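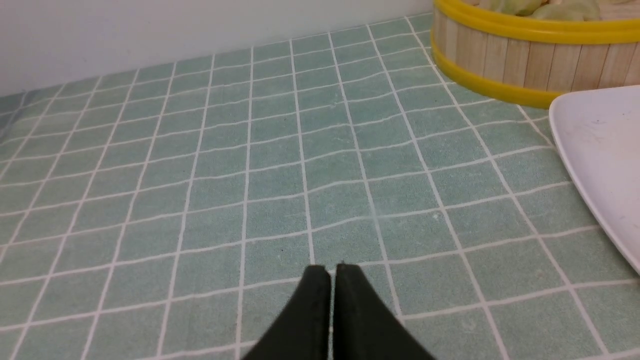
4. Setting up the bench before a session

Bovo arm bench, cell 6. Revised 02/12/2019, K. Dvořáček. Replaces the old section 4, bin any printed copies.

Read section 3 (power and stops) first. If you haven't signed the sheet for section 3 you don't touch the arm, sorry.

4.1 Before power

1. Arm off at the wall. Not just the pendant. Wall.
2. Stop button out where your left hand falls on it without looking. Cable not under the chair wheels.
3. Floor tape clear. Bags, jackets, coffee, all on the other side of it.
4. Long hair tied, lanyards off, sleeves up or buttoned.
5. Check the finger pads by hand. Splits, flat spots, grit. Wipe with a damp cloth, no solvent. Pads go in the log at 200 hours whether they look tired or not.
6. Wiggle both fingers sideways. A little play is fine. A click is not, tag it out and go to 9.2.

CAUTION: Never put your fingers between the gripper fingers with the power on, even if the pendant says idle. Idle is a software word.

4.2 Bench cover

The green grid cover is a soft surface as far as this manual is concerned. It ripples. Treat it that way.

1. Lay it square to the wall, then smooth from the middle outward with flat hands.
2. Clip the front corners under the bench lip.
3. Look along it from the wall end. Small waves are OK for pick and place. A ridge you can pinch is not.
4. Set the touch height at the HIGHEST bit of cover inside the work area, not the average. Write it on the card.
5. Don't use the grid lines as a ruler. They wander whenever the cover does. Positions come from the Cesex calibration plate or they don't count.

NOTE: Light from the left washes out the pale squares on that side. If the vision check keeps failing there, lower the blind and run it again before you start fiddling with exposure. Marks and smudges on the cover are fine as long as they stay put, but don't scrub mid session, you will change the background halfway through a run.

4.3 Placing the objects

Food tasks use the steamer and the plate. Same rules for both.

1. Steamer goes down first, toward the back. Bottom band flat on the cover, no wobble. Turn it a bit if it rocks.
2. Plate next. Flat. If it's meant to sit close to the steamer that's allowed, but the rim can't be propped up on the band.
3. Keep an open patch of cover in front of the gripper at the home pose. The arm needs somewhere to go that isn't crockery.
4. Anything in the steamer must sit inside it without being pushed down. If it needs squashing, take some out.
5. Nothing breakable within a hand's width of the bench edge.
6. Check the plate rim for chips with your eyes, not your thumb.

CAUTION: Glossy plates slide. The force limit will not save you, a sideways nudge well under the limit still moves one. Approach from above wherever the task lets you.

CAUTION: Nothing that has been on this bench gets eaten. Doesn't matter if it came out of the packet this morning. No exceptions for dumplings.

4.4 Power up and home

1. Say "power" out loud. Wait for an answer if anyone else is in the room.
2. Wall switch on. Pendant boots. Wait for the steady light.
3. Speed dial to lowest.
4. Press stop. Confirm the drives drop. Release. Do this every single session, yes even after lunch.
5. Home the arm, hand over the stop the whole way.
6. Open the gripper fully, then close it to the narrow setting. You want a slim gap left between the fingers, tips level with each other. If they touch, zero is off, see 4.6.
7. Tips must sit clear of the cover at home. Slide a sheet of paper under. Drags = too low.

4.5 Wrist camera check

1. Open the Zistix viewer, live feed.
2. Both fingertips should be in view at the bottom and near enough to centre. If one's missing the bracket has been knocked.
3. Far edge of the bench will look slightly tilted at most poses. Normal. Don't loosen the bracket to straighten it!
4. Objects can run out of view at the home pose. Also fine. They need to be fully in view at the APPROACH pose, which is the one that matters.
5. Save one still to the session folder before the first move. No still, no session, it doesn't go in the count.

NOTE: If the feed is frozen it can look exactly like a tidy bench where nothing is moving. Wave a hand over the cover from OUTSIDE the tape (use the long pointer) and watch for it on screen.

4.6 Common faults

Fingers touch at narrow setting
Rezero the gripper, menu 51. Power cycle. If it comes back the same, tag out.

Fingers uneven
Usually a pad seated badly. Power off at the wall, reseat, check the screw, try again.

Tips scuff the cover
Touch height was set on a low spot. Redo 4.2 step 4.

Fault 379 on the pendant
Wrist cable. Don't clear it and carry on. Unplug, look at the pins, replug, once. Second time in a day it goes to Balaskas for a cable, form's in the drawer.

Steamer creeps during a run
Cover isn't clipped, or the approach is too shallow. Fix the cover first, its quicker.

Arm pauses for no clear reason
Hands off. Stop button, then read the log. People lean in to look at a paused arm and that is how they get bumped.

4.7 While it's running

One operator, one stop button. You can't be the operator and be on the phone. If you hand over, the new person says "I have it" and puts their hand on the button before yours comes off.

Never reach in to fix a fallen item. Stop, wait for the drives to drop, then reach.

Speed goes up one step at a time, after a clean pass at the step below. Back to lowest whenever an object is swapped, added or moved more than a grid square by hand.

Visitors stand behind the operator, outside the tape. They don't press things. Not even the fun one.

4.8 Shutting down

1. Arm to park. Gripper open.
2. Speed dial to lowest for whoever's next.
3. Wall switch off. Wait for the light to die completly.
4. Food in the lidded bin, not the desk bin. Steamer and plate to the sink by the store, washed and left to dry on the rack marked BENCH.
5. Wipe the cover, unclip, hang it. Don't fold it, the creases take days to come out.
6. Fill in the card: touch height, hours, faults, initials.

Questions about this section to Kamil. Changes go in the red book, don't write on the laminated copy.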